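Relano Small Chores
Data card and notes for users

Summary

Relano Small Chores is a set of 3,822 short recordings of people doing ordinary tabletop jobs with a pair of hand-held grippers. We put it together to get at a plain question: can a machine do small chores in a home or a shop yet, using two fingers on each hand and nothing else? Our answer so far is "a few of them, slowly." The recordings are released so that other groups can try the same jobs and report what they get.

The jobs are moving containers, opening and closing lids, picking up small loose items, and putting things away in a set spot. There is no cooking, no laundry and no work with liquids in this release.
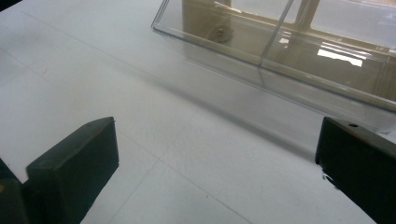 Each recording covers one job from start to finish. A person does the work, and the motion of the grippers is saved along with the video. A policy trained on the data is then asked to do the same job on an arm. We did our training runs with Bruvora, our own code base, but the files don't depend on it.

What is in a recording

- Video from the left gripper, the right gripper and the head
- Position and rotation of each gripper
- Jaw opening, from closed to fully open
- A one-line text label for the job
- A pass or fail mark, set by a reviewer

Failed tries are kept. If you only want clean ones, filter on the pass mark before you build your training split. The label file uses the same wording for the same job throughout, with a few spelling slips we haven't fixed. 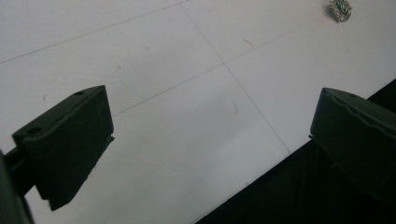 The test split holds 400 recordings and should not be used for training. It has the same kinds of jobs but a different mix of objects. Please say in your write-up if you tuned anything on it.

How well machines do so far

Our best policy finished 51 percent of its tries across all jobs. A try counts as finished only if the item ends up where the label says and nothing is knocked over. Moving a large, solid box goes well. Lids go badly, and so does anything that needs both hands at the same moment.

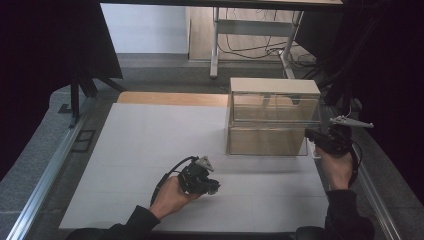
Two-handed work is where the gap between people and machines is widest in our tests. A person steadies a thing with one hand and works on it with the other without planning it out. Our policies tend to finish with one arm and then start the other. Containers add a second problem when they are see-through. With a clear acrylic box that has an upper and a lower compartment and a pale lid on top, the lid is much easier to pick out than the walls, and a policy can read the background through the sides as part of the box. Depth estimates were poor on clear walls in all our runs. We have no good fix. Training on more clear containers helped a little.

Speed is the other weak point. The arms run well below the pace of the people in the recordings, and raising the speed cost us more drops than it was worth. For a shop floor that rules out most uses today. For a home it may matter less if the job can be left to run.

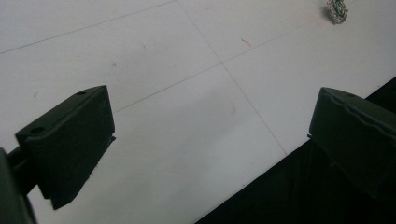
Small items need their own note. A person can pinch up something tiny by feel, and a policy working from video has to find it first. An object like the little silvery and green ornament may show only at the top of a gripper view, well past the open fingers, and drop out of sight as the hand turns. Stray marks on a white table, such as a short reddish-orange streak or a gray smudge, can also draw a false grasp. We left marks like these in the video. Models that keep a short history of views did better on small items than models that use the latest view alone.

Known limits

- Tables are mostly white or light. Expect a drop on dark or patterned surfaces.
- Gripper fingers are rigid and dark. Results may not carry over to soft fingers.
- Head views vary with the height of the person.
- Job labels are in English only.

Versions

Version 2 adds the reviewer marks and removes duplicate files. Results from the first version can't be compared directly with it. A loader for the Pindeva format is in the tools folder and was last checked in May.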